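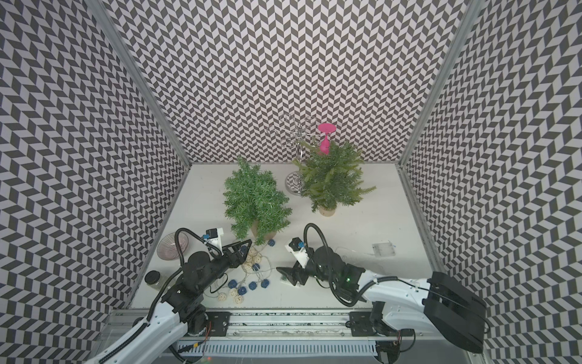 グリッパーを選ぶ仕事というのは、カタログを眺めている時間がいちばん楽しいのだと、金子大地さんは笑う。ダイチ・カネコという名前で海外の集まりにも顔を出す彼は、双腕ロボットの手先と手首まわりの比較を、このところずっと続けている。お邪魔したのは八月の、冷房の効きがいまひとつの午後だった。麦茶を出してもらい、話は予定していた時間をずいぶん超えた。

「把持力が何ニュートンで、開き幅が何ミリで、と表にしていくでしょう。あれを作っている間は、もう答えが出たような気になるんですよ。で、実際に紐のついたものを一つ持たせると、表の順位がひっくり返る。毎回それです」

今回くらべたのは2種類の平行グリッパーである。ひとつは以前から使っているKonineの標準品、もうひとつがBesson。指先が三角にとがった形をしているのは、どちらにも同じ設計の指を付けたからだそうだ。指の形を揃えておかないと、本体の差なのか指の差なのか、あとで誰にも説明できなくなる。

試す相手には、わざと扱いにくいものを選ぶ。編んだ玉や籐の玉が細いコードでつながった飾りの紐、くるりと巻いた腕をもつ金属のスタンドに掛けるピンクのゴブレット、葉の茂った作り物の鉢植え。工業部品らしいものはひとつもない。

「玉の飾りはですね、玉をつかむのは簡単なんです。柔らかいし、丸いし、指がちょっとずれても許してくれる。困るのはコードのほうで、ひとつ持ち上げると隣もついてくるでしょう。左で持って右で送る、という動きをさせると、左の手がどれくらい静かに待っていられるかが効いてくるんです。待つのが下手なグリッパーって、あるんですよ。微妙に締め直すんです、こう、もぞもぞと」

もぞもぞするのはどちらですか、と尋ねると、少し間があって「Konineですね」と返ってきた。長年の相棒なので言いにくいらしい。ただ、閉じる速さではいまもKonineに分があり、単純に拾って置くだけの作業なら替える理由はないという。

一通りの比較に、片方のグリッパーにつき200回の試行を割り当てた。そのうち飾りの紐をほどいてスタンドに掛けるという課題で、Konineが途中で紐を落としたのが27回。Bessonはその半分にも届かなかった。もっとも金子さんは、この数字だけを抜き出されるのをあまり好まない。

「落とし方が違うんです。Konineは持ち上げてすぐ落とす。Bessonは掛ける直前まで行って、そこで引っかけて落とす。後者のほうが見ていて悔しいし、片付けも面倒です（笑）。失敗の回数は少ないけれど、一回の失敗が長い。どちらがいいかは、横に人がついているかどうかで変わると思います」

話はカメラに移った。手首の上に白いブラケットを立て、そこに小さなカメラを載せる方式で、左右の腕に同じものが付いている。ブラケットの角度を決めるまでに、いちばん口を出したのは同僚のネストル・マカパガルさんだった。途中から話の輪に加わった彼は、椅子を後ろ前にして座り、身ぶりを交えて説明してくれた。

「最初はもっと低くしていました。指先がよく見えるようにね。でもそうすると、指先しか見えないんです。コードがどこへ伸びているかがわからない。高くして、少し倒して、指先の映りは小さくなったけれど、次につかむ場所が視野に入るようになりました。ぼくはこれが今回いちばん大きな改善だったと思っています。グリッパーの話をしに来てくださったのに、すみません」

グリッパー本体の重さは、この高さにも響く。手首が重くなると、立てたブラケットが動きの終わりに揺れる。Bessonの重さは580グラムで、Konineより重い。止まってから画像が落ち着くまで一拍おく設定にしたところ、せっかく静かに待てるグリッパーなのに、全体ではいくらか遅くなってしまった。このあたりの折り合いは、まだついていないとのこと。

囲いの壁を覆う白黒の山形模様についても聞いてみた。目がちかちかしませんか、と。

「しますよ。夕方になるとこたえます。でも背景がのっぺりした白だと、カメラを比べるときに差が出にくいんです。模様があると、ピントの甘さも揺れも、ひと目で出る。それにスタンドの台座が鏡みたいになっていて、模様を映すんです。奥行きを測るほうからすれば、たまったものじゃない。鏡の中にもうひとつ部屋があると思い込みますからね」

その奥行きの推定には、コントローラーを替えてみたときにも悩まされた。それまでのSakovから、Brakerに載せ替えたのがこの春。左右の腕の同期はたしかによくなり、紐の受け渡しで引っぱり合うことが減った。いっぽうで、鏡面のそばを通るときに手が妙に慎重になる癖が出て、原因がわかるまで二週間近くかかっている。突き止めたのは、別の拠点から手伝いに来ていたデニス・ネイラーさんだった。

「デニスが土曜日に、ひとりでログを読んでいたんです。頼んでいないのに。月曜に来たら机に紙が一枚あって、安全距離の初期値が前の機種と違う、とだけ書いてありました。直したら、すっと通るようになりました。設定ひとつです。わたしは二週間、カメラを疑っていましたからね、カメラには申し訳ないことをしました」

これから同じような比較をする人に何か助言を、とお願いすると、金子さんは麦茶を注ぎ足しながらしばらく考えて、ケーブルの話を始めた。腕の上をまわすケーブルは、余裕を取りすぎると隣の物をなぎ払うし、切り詰めると手首が回りきらない。グリッパーを替えればコネクタの向きも変わるので、前の長さのままでは済まない。

「地味でしょう。でも交換の日は、半日これで終わると思っておいたほうがいいです。あと、試す物は家にあるもので構わないから、自分が片付けるのを面倒だと感じるものを入れておくこと。うちでは鉢植えがそうです。葉っぱに指が入ると、抜くときに鉢ごと来るんですよ。あれはまだ、どちらのグリッパーもうまくありません」

秋には、指先に薄いゴムを貼ったものを加えて、もう一巡するつもりだという。マカパガルさんはその前にブラケットをもう少し軽く作り直したいらしく、帰りぎわ、廊下でふたりが材料の相談を始めたので、こちらは挨拶もそこそこに失礼した。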